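# The Board on the Kitchen Table

When my daughter was three, I bought a box of colored blocks at a market in Plorkska, and I thought it was a small purchase. I paid, I carried it home under my arm, and I expected she would play with it for one winter. She is now taller than me and the blocks are still in use, by her younger cousins, by the children of our neighbors, and in the evening sometimes by me.

I started to ask other people about their blocks after I met Tài Khổng, who repairs and makes wooden toys in a former bakery on the street behind the station in Prondley. I came to him with a split cube. He looked at it for a long time, turned it, smelled it, and told me to throw it in the stove. Then he gave me tea and asked me on what surface the children were playing.

I said, on the carpet.

"Then they don't build," he said. "They only put things near other things."

This sentence annoyed me for a week. Later I had to admit that he was right, at least in our house. On a carpet a tower of three cubes leans, and the fourth one brings it down. The child learns that it falls, and she goes away to do something else. On a hard floor it is better, but the pieces roll under the furniture, and the adult who walks through the room in socks learns some new words.

Khổng's answer is a board. He has made them since he left his job at Quách, a furniture maker where he glued table tops for many years. He uses maple when he can get it, and he joins several planks side by side, so that the board will stay flat through the summer and the heating season. The seams he doesn't hide. He told me that a customer once brought a board back because of a visible line across the middle, and he was polite to her, but he still speaks of it.

His workshop is narrow and warm. There are clamps hanging on one wall in order of length, and under the window a bench with a vise that belonged to his uncle. He sands every board himself and he doesn't use varnish, only oil, two thin coats. If the surface is too smooth, he says, the blocks slide. If it is too rough, a small child cannot push a row of them like a train, and pushing a row like a train is the first thing that every small child wants to do.

I bought one. It was not cheap, and my husband asked if it was for cheese.

## What happens on a board

The first thing I noticed was that the board has an edge. I know this sounds simple. But a carpet goes on to the wall, and a child who has the whole room will use the whole room. On the board, my nephew, who is four, began to arrange. He wanted to know what was on and what was off. A block on the board was in the game. A block beside the board was, he explained to me, sleeping.

The second thing was the groups. I had expected towers, and there were towers, but there was much more time spent on gathering. He would push pieces together into a heap, look at them, and move one piece to another heap. Often this was by color. Red went to red, and blue went into the same place as red, because in his opinion these two are friends. Green and yellow had their own place lower down, close to his knees.

I asked Khổng about it on my next visit, and he was not surprised at all. He keeps a board on the counter of the shop with loose pieces on it, and he watches what the customers do while they wait. The adults do it also, he said. They put down the wallet, they ask the price, and one hand is already sorting. He thinks that people prefer to make two small groups than one large one, and that they like to leave wood between them. 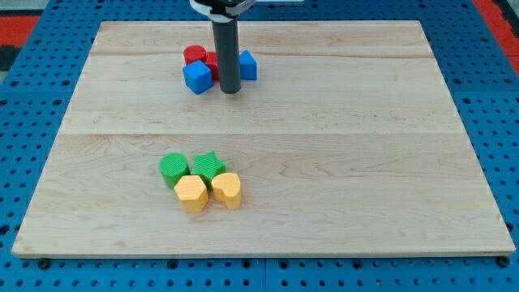 It was in this period that I began to care about the cylinders. In our old box there were only cubes and long bricks, and I had never missed anything. But a cylinder behaves in a different way. It stands well if you put it on its flat end, and it carries another block on top without complaint. Lay it on its side and it leaves. My nephew lost several under the refrigerator before he understood that the same piece has a calm position and a restless one. I didn't explain it to him -- I am rather proud of this, as I explain too much in general.

Color is a question on which toy people disagree strongly. The shop Hatia, on the other side of Prondley, sells only natural wood, and the owner told me that paint makes the decision for the child. I understand her. Her blocks are beautiful and I would put them on a shelf. But I have seen what red and blue do on pale maple. Even from the doorway a child can see where she stopped before lunch, and she can go back to exactly that place. With the natural blocks on the natural board, my niece twice thought that somebody had put her work away.

## Buying, and keeping

For the reader who wants to try it, I give here what I have learned, partly from Khổng and partly from my own mistakes.

A board doesn't need to be large. Ours covers half of the kitchen table, so we can leave it there and still eat at the other half, a little crowded. Look along the surface with one eye closed before you pay. If you see a curve, do not believe the seller who says that it will settle. Run your palm over the seams. You may see them, but you should not feel them.

Put something thin under the board if your table is slippery. We tried a wet cloth, which was a bad idea and left a mark on the table. Now we use a piece of the rubber mat that is sold for drawers.

Do not buy too many blocks. Khổng sells sacks of 100, and he tries to talk people out of them, which his sister, who does the accounts, finds difficult. With a small number, the child must take from one building to make another, and this is where the interesting discussions begin.

Clean the pieces with a cloth that is damp only. Painted blocks chip first on the corners, and I have stopped being sad about it. I oil the board once in September, when the windows are closed again and the kitchen smells of it until the next day. My nephew was here for this last time. He carried all the blocks to the windowsill, one by one, and put them down in the same two groups, and he told me how long I had to be finished.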